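Kicking workshop, notebook entry
15th August
Site: Nondanness, indoor shed and north field
Subject: kickoff hang time, ball preparation and tee height

Purpose. The coaching staff at Ciltbridge have asked whether the short kickoffs recorded during the spring scrimmages came from the kickers, from the balls or from the tee. This entry covers the ball and tee portion of the work. The kickers' own technique is being reviewed separately and is not discussed below except where it affects a reading.

Balls. Three lots were used: the Bustell game ball, the Bustell practice ball and the older Kincaid practice ball that remains in the equipment cage. All were inflated to 13 pounds the evening before and checked again at the start of the session. Two Kincaid balls had lost pressure overnight and were set aside. They should be marked and kept out of the next session. They were not topped up, as the valve on one of them is suspect and the other has been patched before.

Tees. The one-inch tee was used for the first block and the two-inch tee for the second. The lean of the ball was left to the kicker, which was a mistake in the plan. Lean changed from kick to kick, and in the first block it changed a good deal. For the next session the lean is to be set by the person placing the ball and left alone.

Kicks. A total of 200 kickoffs were planned. The session was stopped at 143 when the wind came up across the north field and the flags would no longer settle. Of these, 77 were taken from the one-inch tee and the remainder from the two-inch tee. The unfinished part of the second block falls mostly on the Kincaid lot, so no comparison between lots should be drawn from the two-inch figures yet.

Hang time. The mean for the Bustell game ball from the one-inch tee was just under 4 seconds. The practice ball from the same maker was slightly shorter in the air and landed at much the same depth. The Kincaid ball had the widest spread of the three, with several kicks coming down well in front of the coverage team's first landmark. Readings were taken by stopwatch from foot contact to first touch of the ground. Two watches were in use and they disagreed more on the low kicks than on the high ones. Both readings are in the log sheet and neither has been discarded.
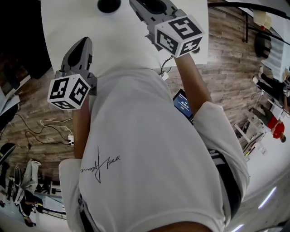
Shed, white-topped table. Gripper with marker cube at left.

Surface wear. The panels on the Kincaid balls are noticeably smoother near the lower point, where the foot meets the ball. Whether this shortens the kick or merely makes it less regular cannot be said from one session. The game balls were brushed before use in the ordinary way and the practice balls were not. That difference should be removed before anyone relies on the comparison.

Coverage. The distances marked for the coverage team were measured from the kicking line and not from the restraining line, and the landing chart must be read accordingly. A note to this effect has been added at the top of the chart. The earlier scrimmage charts used the other line. They will have to be converted before the two sets are placed side by side.

Field condition. Grass on the left hash is thin and the plant foot slipped there twice. Both kicks were kept in the log and flagged. The grounds office has been told.

Outstanding items:
Finish the two-inch block on a calm morning, starting with the Kincaid lot.
Brush all balls, or none.
Replace the older stopwatch.
Fix the lean and write the setting on the sheet.
Return the cage key to the equipment office before the end of August.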